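**Food and Beer Pairing in Small Licensed Premises: A Study of Three Menus in Skistham**

Report submitted in part fulfilment of the second-year module in Hospitality Practice, Kakent College

**1. Introduction**

Many public houses now print a suggested beer beside each dish on the menu. The practice was borrowed from restaurants, where wine has been matched to food for far longer, and it has reached small premises unevenly. Some kitchens choose the pairing when the dish is first tried. Others add it afterwards, from whatever the bar has in stock.

This project set out to examine how pairing suggestions are written, how staff use them, and whether customers follow them. The work was carried out in Skistham between September and the end of the spring term. It covers 3 premises, referred to here as A, B and C. The premises agreed to take part on condition that their trading names were left out.

The report does not deal with home brewing, off-sales or the health effects of alcohol. Low-alcohol and alcohol-free beers are included wherever they appeared on a menu.

**2. Aims**

The project had two aims:

- to record how pairing suggestions are worded and placed on the menu, and who in the business decides them;
- to measure how often a customer who orders a paired dish also orders the suggested beer.

A further aim, to compare profit per table with and without pairings, was dropped in November. Premises B could not separate its food and drink takings for the period before the menu changed.

**3. Background**

Writing on beer and food tends to return to the same few ideas. A beer may match the strength of a dish, so that neither covers the other. It may share a flavour with it, as when a dark, roasted beer is served with a chocolate pudding. It may also work by contrast, as when a sharp, fizzy beer is served with fried fish. Bitterness is generally said to cut through fat and to make hot spices seem hotter.

These ideas are useful but loosely stated. Two writers may recommend different beers for the same plate on the same grounds. The Siddiqui Guide, a spiral-bound handbook held in the college library and used by premises A for staff training, lists four beer styles for roast chicken alone. For the purposes of this project a pairing was treated as correct if the premises had printed it. No attempt was made to judge whether it was a good one.

**4. Method**

**4.1 Records of sales**

Each of the premises supplied till records for an agreed period. Names, card details and staff numbers were removed before the records were passed on. A total of 3,143 food orders was examined. An order was counted only if it included at least one main dish with a printed pairing and at least one drink of any kind.

Where several dishes and several drinks appeared on one bill, it was not possible to say who had drunk what. In those cases the pairing was counted as followed if the number of suggested beers was equal to or greater than the number of paired dishes. This rule is generous, and the figures for large tables should be read with that in mind.

**4.2 Interviews**

Short interviews were held with kitchen and bar staff at all premises, usually in the quiet hour before evening service. Notes were taken by hand and typed up the same day. Staff were asked how the pairings had been chosen, whether they had tasted them, and what they said when a customer asked for advice.

**4.3 Tasting exercise**

A tasting was held at the college with fellow students as tasters. All were over 18. Each was given small portions of a mature cheddar, a pork pie and a ginger cake, together with measures of a pale ale, a porter and a wheat beer. The beers were supplied by Wanura, a wholesaler that serves premises A and C, and were poured out of sight so that labels could not affect the result.

Tasters were asked to rank the beers for each food and to give a reason in their own words. Water and plain crackers were provided between foods. The tasting form is kept with the project file.
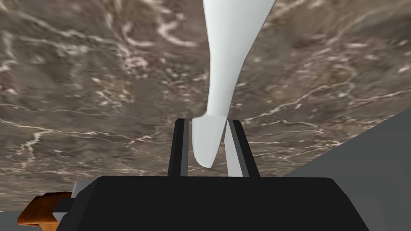
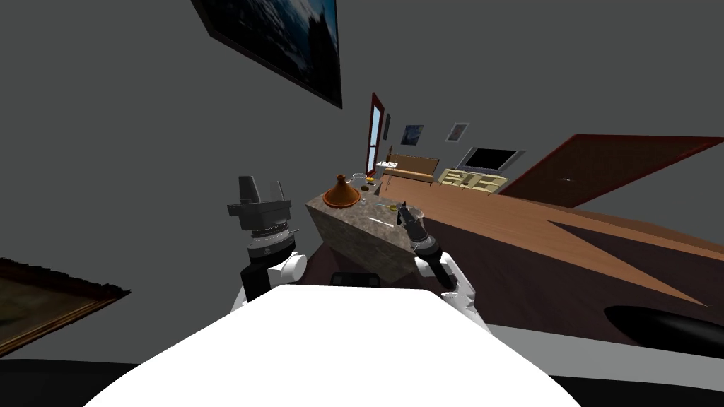 *Figures 1 and 2. Computer-rendered views.*

**5. Results**

**5.1 How pairings are written**

Premises A printed its suggestions in italics under each dish, naming the brewery and the style. Premises B used a small glass symbol with a number, which referred the reader to a list on the back page. Premises C wrote its suggestions on a board by the bar and changed them most weeks.

The wording differed a good deal. Premises A tended to give a reason ("the malt brings out the onion"). Premises B gave none. At premises C the board often named a beer without saying which dish it went with, and customers were expected to ask.

The choice of pairings was made by the head of kitchen at A, by the bar manager at B, and by whoever was writing the board at C. Only at A had all of the serving staff tasted the pairings they were recommending.

**5.2 How often pairings are followed**

Pairings were followed most often at premises A and least often at premises B. Premises C fell between the two, but its records were the hardest to read, as the board had not always been photographed before it was wiped. Weeks with no record of the board were left out.

Cheaper dishes did better than expected. At A, the pairing most often taken up was a brown ale with a ploughman's lunch. The most expensive pairing on any of the menus, a strong bottled ale with a rib of beef, was very seldom ordered - staff put this down to the price of the bottle and to customers who were driving.

Suggestions for puddings were almost never followed at any of the premises. Several staff remarked that by that stage of the meal customers had either stopped drinking or had moved on to coffee.

**5.3 Interviews**

Staff at premises A spoke with confidence about the menu and could usually describe the beer without looking at the list. At B, staff said that customers rarely turned to the back page, and that they themselves did not mention it unless asked. One member of the bar staff at B had not noticed that the numbers on the menu had fallen out of step with the list after a change of supplier. The error was corrected during the project, and the affected weeks are marked in the tables.

At C, staff valued the freedom to change the board. They also admitted that it was sometimes used to sell a cask that was close to its date.

**5.4 Tasting exercise**

The porter was ranked first with the ginger cake by most tasters. Opinions on the cheddar were divided between the pale ale and the porter, and there was no clear preference for the pork pie. The wheat beer was placed last for the cheddar but was described by several tasters as the most refreshing of the beers.

The reasons given were short and mostly concerned sweetness. Very few tasters mentioned bitterness, although it is the quality to which the background reading gives the most attention.

**6. Discussion**

The placing of the suggestion on the menu appears to matter more than its wording. Customers at B had the same amount of information available as those at A, apart from the reasons, but had to turn the menu over to find it. It is likely that most did not.

Staff knowledge may matter as much. Premises A both printed its pairings beside the dish and trained its staff to speak about them, so this study cannot separate the effects. A fair test would require one of the premises to change its menu while leaving its training as it was, or the reverse. Premises B has said that it may reprint its menu next year and would be willing to supply records again.

The tasting was small and its results should not be pressed too far. The tasters were of similar age and had all attended the same lectures on flavour. The portions were also much smaller than a normal serving, and a beer that is pleasant in a mouthful may be tiring over a full glass.

**7. Limits of the study**

The records cover autumn and winter only, when heavier dishes and darker beers are more common. Till records show what was bought and give no sign of whether the customer had read the suggestion. A customer who always drinks brown ale would be counted as following the pairing.

The time allowed for the project also set a limit on the written account, and the word allowance of 2,000 for the main report meant that the weekly tables were moved to the appendix.

**8. Recommendations**

1. Premises that print pairings should place them directly beside or beneath the dish.
2. Serving staff should taste each pairing before it goes on the menu, in small measures and outside service hours.
3. Any change of supplier should be followed by a check of the printed list against the beers in stock.
4. Boards should be photographed before they are wiped, so that a record is kept.
5. Alcohol-free beers should be offered as pairings in their own right. Only premises A did so, for 2 of its dishes.

**Appendices**

Appendix A: Weekly tables of orders, by premises
Appendix B: Interview questions
Appendix C: Tasting form and summary of rankings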